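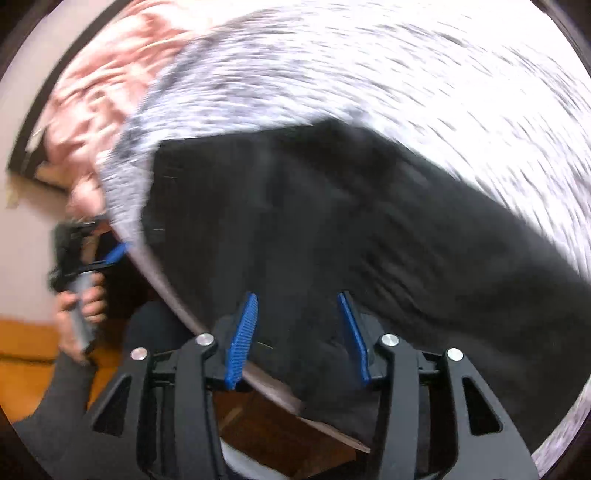 SKINDGATE, July

The man from Bririlex had promised my mother that the laundry would be handled by summer. Those were his words, "handled by summer," and she wrote them on the calendar.

So it was summer, and I was in her bedroom on my knees, working the grips for the fourth hour, while the black thing slid off the board again.

"Is it picking it up?" she called from the kitchen.

"It's picking it up," I said. I had a pinch of cloth between the blue pads. That much was true.

The deal was simple. You folded with the grips, never your hands, and you sent in the recordings. Every 3000 folds they took 60 dollars off the price of the machine, which would learn from us and then come to live in the hall closet. My sister had done the arithmetic on the back of an envelope and put the envelope in a drawer. She was still folding, though. She had the other grip and a bad knee, and she wanted the closet machine more than any of us.

"You're squeezing too early," she said.

"I'm squeezing when I get there."

"Get there flatter."

I got there flatter. The cloth bunched up, came with me a little way and went soft in the middle, the way black cloth does when you can't see where one layer stops. With my fingers I would have felt the edge. I could have done it in the dark, half asleep, listening to the radio. I let go and tried from the other side.

My mother came to the door with a dish towel. She had run the pressing room at the Yalçınkaya works in Drurkholm for most of her life, and she watched us the way she must have watched new girls.

"And the machine will be better than this?" she asked.

"It learns from a lot of people," my sister said. "Not just us."

"All of them like this?"

My sister didn't answer. She was trying to find a corner.

"At Yalçınkaya they bought one for the shirts," my mother said. "A big one, with a man in a tie to look after it. It did the shirts fine if you laid them out flat and buttoned them and turned the collars. So we had two girls laying out shirts."

"That was a long time ago, Mama."

"The girls were quick, too."

She looked at the blanket in its heap, then at me. I had hold of the fold again. I lifted and it stayed, and I lifted a bit more.

"Don't breathe," said my sister.

My mother dried her hands and went back to see about the rice.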